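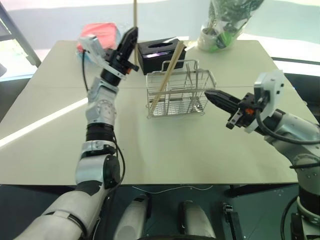

Vol. 6, No. 2 – March 2018

Landale workshop teaches robot arms to sort the cutlery

A pair of robot arms at the Sudano workshop in Landale is being taught to handle tableware by people who move a second, smaller pair of arms by hand.

The current task uses a wire basket in the middle of a table, with a pair of chopsticks and metal utensils standing in it. The operator has to bring one gripper to the basket, close it on a single item, lift the item clear of the wires and lay it on the table. The other arm is there to hold the basket still if it starts to slide.

Each successful attempt is saved, including the position of every joint and the view from the small camera on each wrist. The team plans to record 60 attempts at each task before the software is allowed to try it alone.

"We don't write out the steps," said Maham Warraich, who leads the project. "Someone does the job through the arms and we keep what they did. If they did it badly, we throw it out and they do it again."

Six operators have been trained so far. Jacobus Ngcobo, one of the first, said the chopsticks were harder than the metal pieces when he started. They lean to one side in the basket, and a gripper that comes straight down tends to push them over instead of picking them up. He now tilts the wrist to match the chopstick before closing the fingers.

"You have no feeling in it," Ngcobo said. "With your own hand you know when you've touched something. With this you have to watch for it, and you learn to slow down near the basket."

Operators work for an hour at a time and then change places. Sessions were longer at first, but Warraich said the recordings from the second hour were jerky and few of them were kept.

Other objects are left on and near the table during recording. Elmarie Joubert, who prepares the table between attempts, said a kitchen is seldom tidy and the software should not learn to depend on a bare surface. She turns the basket or shifts it a little each time, and changes which way the chopsticks lean.

The workshop began with a simpler job, moving folded cloths from one side of the table to the other. Those recordings were finished in September, and the arms can now do that task without an operator on most tries. Warraich would not give a figure for how often they fail, saying the tests were still going on.

The cutlery work is paid for by Plodmont, a catering supplier that wants to know whether the same arms could set out trays in hospital kitchens. Mpho Shezi, who handles the project for the company, said no decision had been made about buying any equipment.

"Trays are a long way off," Shezi said. "First we want to see it take one spoon out of a basket and put it down where it should go – and do that all morning."

Recording on the basket task will continue for another six weeks. After that the operators will move to a task that needs both arms at once, passing a utensil from one gripper to the other.

The workshop is looking for two more operators. No experience with machines is needed, and training takes place on site in the Sithole building. Those interested can leave their name with Elaine Camargo at the front desk.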